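Welcome to the question page for the Flinatham rain and storm log! We get a lot of the same questions every time the sky turns green, so Polyxeni Pappas and the rest of us have put the answers in one place. Last updated 18 September 2023.

## Who can send in a report?

Anyone in Flinatham, Pralen or the farms between them. You don't need training and you don't need fancy gear. A plain tube gauge and a ruler will get you going, and we love hearing from first-timers.

## What time should I read my gauge?

Early morning if you can, and the same time every day. If you miss a day, don't guess! Send the two-day total when you get to it and write "2-day" next to it. We can work with that.

## How do I measure hail?

With a ruler, across the widest part, as soon as it's safe to go out. Please don't compare it to food. "Pea size" we can live with, but we once had three people on Cirkgate call the same stones walnuts, limes and small potatoes, and the log still has a question mark there.
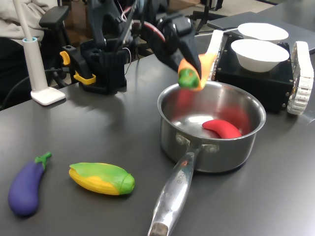 *Toy pepper over the saucepan.*

## My gauge overflowed. Is the reading lost?

No, and congratulations, that's a great day for a weather nut! Send us the full mark with a plus sign after it. Better still, get a gauge with an outer cylinder - it catches the overflow and you can pour it back through the tube to measure.

## Do you want reports of no rain?

Yes, please. A zero is a real reading, and a blank tells us nothing. The dry spell this April only shows up so clearly in the log thanks to people who kept typing zeros.

## How big is the log now?

We passed 1000 reports over the summer and stand at 1204 as of this update. They come from 13 gauges, the newest one out on the Vieira road, where we had a big gap on the map.

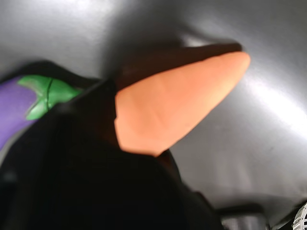
## Should I report wind damage too?

Absolutely. Tell us what came down, which way it fell and when you heard it go. Limbs, shingles, fences - all of it helps us sketch the path. Stay well away from downed lines and call the power company before you think about us.

## Is this a warning service?

It isn't. We write down what fell after it fell. For watches and warnings, keep a weather radio handy and follow the official alerts for your county.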